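About Plonoto

Plonoto helps small food firms decide whether to buy a robot. Quite often the answer is no, or a cheaper one, and we charge the same for either.

Eduardo Estrella started the company after eight years of signing off equipment for a bakery group, a job in which he approved one very handsome palletiser that spent most of its life under a dust sheet. He still has the brochure. It hangs by the kettle, where new starters can learn from it.

What we do

You send us the job you want done and the sum you hope it will cost. We send back the sum it will cost. That second figure covers the arm, the gripper, the guarding, the training, the spare parts and the electrician, who is never in the salesman's quote. Our planning sheet, Tagle, is free to anyone who asks. It has 400 lines and we apologise for most of them.

If the numbers still look bearable, we try the job on the bench before you order anything. Bring your own ingredients and your own bowls, please. Oats from a catalogue photograph behave beautifully.

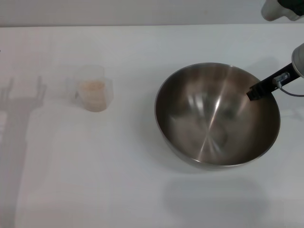

A bench trial takes four days and ends in a short report with a price at the bottom. We take no commission from manufacturers, though we do accept their pens.

Who we work with

Mostly firms with one site and one person who does all the buying. Rirorar came to us for a weighing cell and left with a better set of scales. Protico bought two arms, a year apart, which was the plan, and kept to the budget, which was a surprise to everybody including us.

To book a first conversation, ring the office and ask for Eduardo. Have last year's maintenance bill to hand.

Page last updated 23 August 2018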